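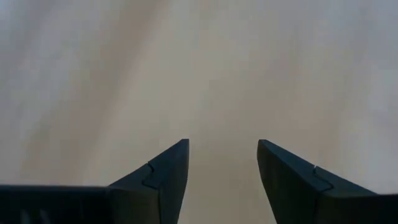 The Ekevby student robotics club is looking for 6 new members for its spring project, the Zata arm. We meet in the old print room at Dukton College and work on one thing at a time, which this term is picking up small parts from a plain surface. The two-finger gripper is fitted and the wrist camera looks out between its dark, tapered fingers. Most of what is left is software, testing and writing up.

**Who can apply**

Anyone enrolled at the college, in any year. Some Python helps. If you have only done woodwork or electronics, apply anyway and say so. We have places for:

- 4 people on control and camera code
- 2 people on testing and the project log

**What you would do**

Two evenings a week, starting February 16, for nine weeks. Testers run the same pick over and over and write down each result. The target is 1450 logged attempts before the Idahosa Cup, so please don't sign up if repetition drives you mad.

Membership is free. The club pays for parts and for the coach to the Cup. There is no course credit.

**How to apply**

Send half a page on what you have made or mended, and which evenings you can't do, to the club's pigeonhole at the Dukton front desk. You can also hand it in at any meeting. We reply to everyone.

Posted February 7, 2026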